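Skirkstead supporters' travel FAQ: the away leg at Dretent

I get the same questions in my inbox before every European trip, so I've put the answers on one page. I've done this run plenty of times (and missed one kickoff, my own fault), so ask away if yours isn't covered!

Updated Oct 5, 2026

How many tickets do we get?

Our allocation is 1,475, all in the lower corner behind the goal. Season ticket holders go first, then members, then whatever's left goes on general sale.

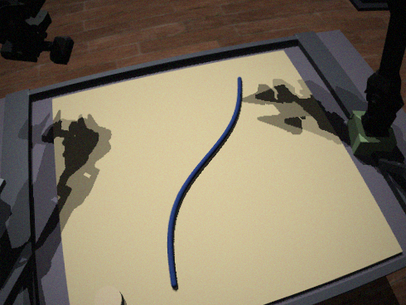 Image: Leemans

What if the tie is level after both legs?

Extra time, then penalties. Away goals don't count double anymore, and I still have to explain this to my own brother every single round. We won the home leg by one, so a draw over there sends us through.

Can I come on the supporters' bus?

Yes please, I like a full bus! A seat is $70 return and the bus holds 75, me included. We leave from the club parking lot and drive straight back after the final whistle, so there's no hotel to book. Bring a pillow.

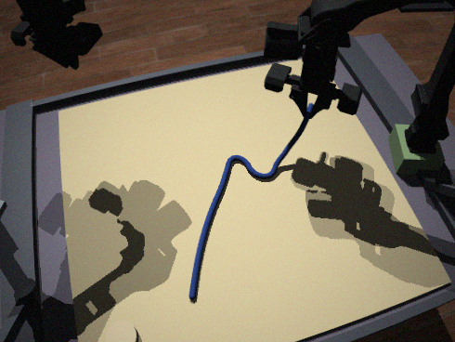
Blue cable on a yellow surface

Will they let me in with a bag?

Small ones only. Dretent's stewards were strict last time and the line for the bag check was miserable. Leave the big backpack on the bus, where the driver locks up.

Where do we meet before the game?

At the Lilel, the bar on the corner by the tram stop. They take cash or card and they're fine with singing until the neighbors complain. I'm usually near the door with the spare tickets.

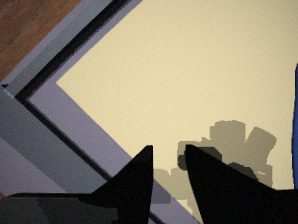

Corner of the yellow surface

Is the game on TV if I can't travel?

It's on the club stream, and the clubhouse will show it too. There's room for 100 in there, so get in early if you want a chair.

Can I get a refund if I drop out?

Tickets, no, but you can hand yours back to the club office and they'll try to resell it. For the bus, tell me two days ahead and I'll pay you back in full.
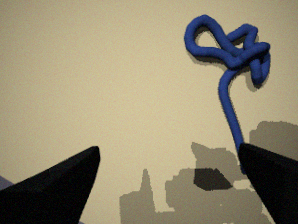

After that it depends on whether I can fill your seat, and for this one I probably can. People have been asking about it since the draw was made.

When's the next round, if we get there?

November, with the home leg first. I haven't booked a bus yet. My wife says that's bad luck and I'm not going to argue with her.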